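Memness 双臂收纳套件 试用数据说明

版本日期:2026年8月24日
整理:Pravesh Kekana
授权:仅限内部评估,转发前请先问我

套件由 Kasent 供货,宣传页写的是“开箱即可整理桌面”。我们从四月用到现在,这句话我还不敢照抄。本数据集共 773 段操作记录,任务只有一种:双臂配合,处理四块玩具积木和一个粉色塑料盒。 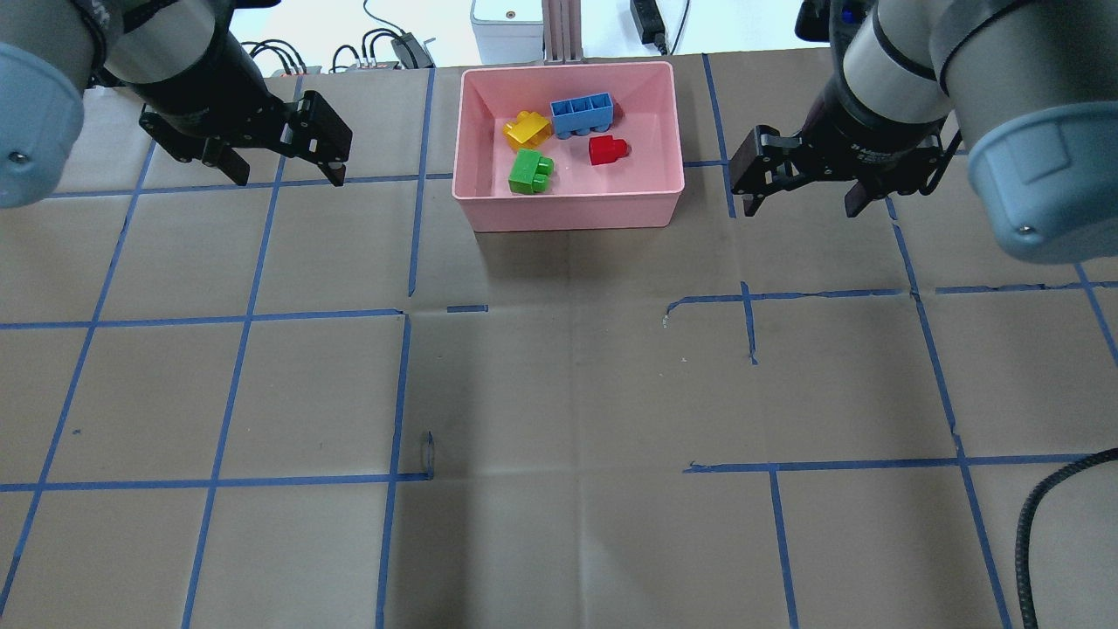
图1 四块积木在盒内,两只夹爪分列左右

字段
episode_id:段号
arm:left 或 right,以机器人自身为准,看正面画面时容易弄反
result:人工判定,分 ok / fail / unclear
note:自由填写,质量参差

已知问题
result 为 unclear 的有 212 段,供应商的报告把它们并入成功,我们没有照做。桌面铺牛皮纸,用蓝色胶带贴格,格线有断有歪,请勿当作标定依据。积木只有红、黄、蓝、绿各一块,换成别的物件会怎样,这批数据答不了。Kasent 所说的“泛化能力”,我没有找到对应的测试。

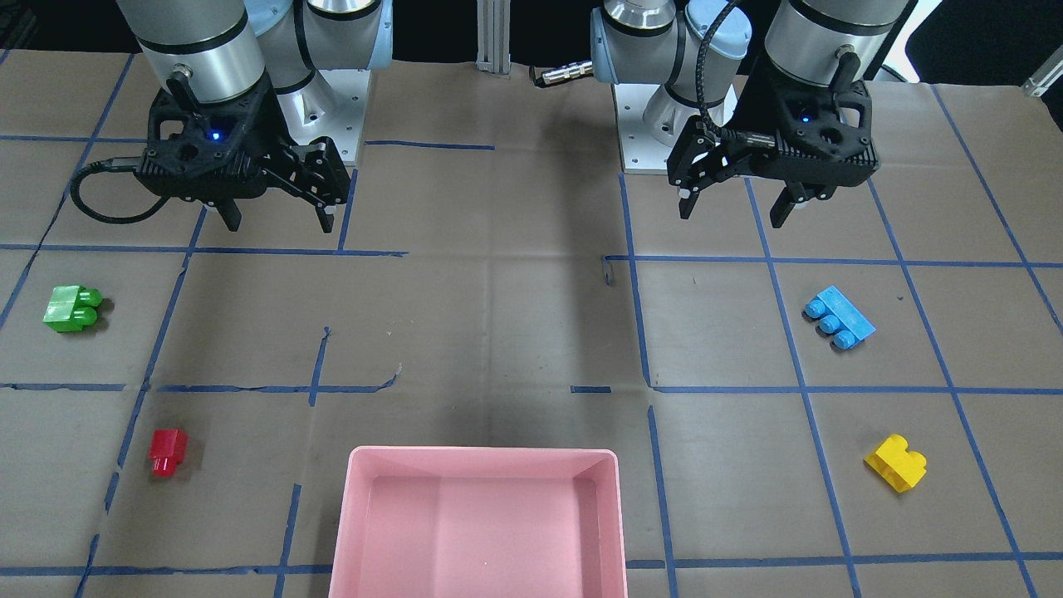 Du Plessis 读过初稿后回信,认为我对套件过于苛刻:同价位的产品连双臂同步都做不稳,Memness 至少不用每天重启。他建议补 10 段换物件的记录再下结论。

可以补,但采购表上的“推荐”一栏暂时空着。原始日志存于 Menden 服务器,目录号 3311。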